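The dish rack, and some plates I am too attached to

May 29, 2019

So I finally replaced the dish rack. If you have been reading for a while you know the old one had been on its way out since at least November, when one of the feet came off and I propped it up with a wine cork (it worked fine, leave me alone). Dilani came over for dinner, tried to put a saucepan in it, and the whole thing slid gracefully into the sink. She didn't say a word. She just texted me a link to a rack the next morning.

I did not buy that one. I bought a plain wire one for 18 dollars at Trusdale, the housewares place next to the dry cleaner, after walking past it twice and going back. It's a simple rectangular basket with slots, no cutlery cup, no second floor, no little arm for wine glasses. I've owned the kind with all the extras and what I mostly did was scrub the extras.

And of course once I had a new rack I wanted to talk about what goes in it, which is how this became a post about plates. 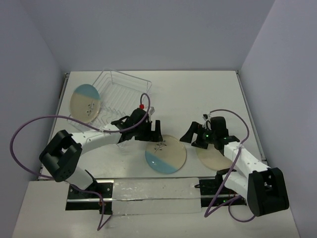

I am a little silly about these plates. They're cream and blue with a skinny little sprig of leaves painted on them, and the line where the two colors meet is a curve, so they look different every time depending on which way around you set them down. Blue on top and it's sky. Blue on the bottom and it's the sea! I spend way too long turning them at the table. Ronja, who eats off plain white everything, says I'm the only person she knows who rotates a plate before putting toast on it.

I got them from a seller called Nunia, and I bought them in the worst possible way, which is one at a time over most of a year, telling myself each time that it was the last. The colors wander a bit from plate to plate, and one of mine leans much more green than blue. I thought about sending it back for maybe five minutes. Now it's the one I reach for when I'm eating alone.

Okay, rack opinions, because I do have some.

Set it at an angle. I know it looks neater squared up against the wall, but with the corner pointing back I can get at the slots from the front without knocking my knuckles, and it leaves me a decent patch of counter to lay things down on. Saron taught me that when we shared an apartment and I resisted it for ages out of pure stubbornness.

Plates go in first, before bowls, before mugs, before anything. Once a bowl is in there sprawling across four slots you've lost. I start at one end and work along, patterned side facing me. That last part does nothing for the drying, I just like to look at them.

Don't crowd them, either. I used to jam one into every slot and then find a wet ring between them at bedtime. Skipping a slot means fewer plates per load, but I own 7 of these in total and I live by myself, so I'm not exactly running a banquet hall.

Lay everything flat beside the rack before you load it. This sounds fussy! But it's when I catch the bit of egg I missed, and it's so much easier to go back to the sink with one plate than to fish it out of the middle of a full rack.
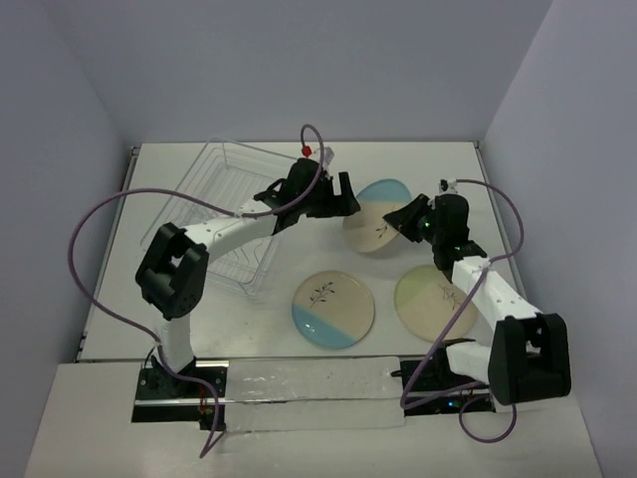
What I'd still like to fix

The drip situation. The rack didn't come with a tray, so for now it's sitting on a folded towel, which gets swampy by the second load. Hwa-young swears by one of those stone mats that dry in minutes, and I've got one in a cart somewhere, along with a sponge holder I do not need.

I'd also like a home for lids. They don't stand up in the slots, they just lean over and take a plate's spot, so at the moment they dry on the stove. If you've solved lids, please tell me how in the comments. Đạt's answer was to stop cooking things that need them, and I've been eating a lot of omelets this week.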